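Teleop demos for handle pickup - how many is enough?
Tromar forum > Teaching by hand > Kitchen tasks

araceli_lozano
Doing cabinet pulls on the Limo setup since February. 106 demos so far, all remote control, leader arm in my right hand. Policy gets over the handle fine then closes too high on the bar. Every time.

Wrist view only right now. The long black pull is laying across two pieces of wood, one end up by the raised lip, and I come in from above. My own approach is kinda sloppy, I hover a lot before commiting.

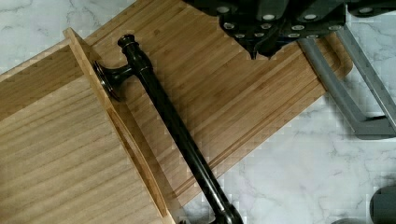
Also I pause maybe too long right before the close. Do I trim those or leave them in? Goal is 232 by the end of the month.

villa_bench
Trim. Pauses killed mine. It learns to hover and then just sits there.

dkp304
Disagree, don't trim everything. Cut the dead ones but keep the slow approach, thats where the correction is. We had 700 at Arkstead and the fast clean ones were the worst for training.

villa_bench
700 of one pull??

dkp304
Four pulls, mixed boards under them. Shiny finish is a pain btw, highlights move when the wrist moves.

moth_and_rail
Why remote at all. Grab the arm and guide it by hand, you feel the contact. Way less hovering.

araceli_lozano
Tried it. My hand got in the wrist view half the time. Plus the arm is stiff at the elbow - hard to do small moves.

moth_and_rail
Hold it further back then. Worked for me.

dkp304
Start with the grasp point. Pick one spot on the bar and hit it every demo, do 20 like that, retrain, look again.

araceli_lozano
ok trying that tonight. between the posts, same spot. will post the curves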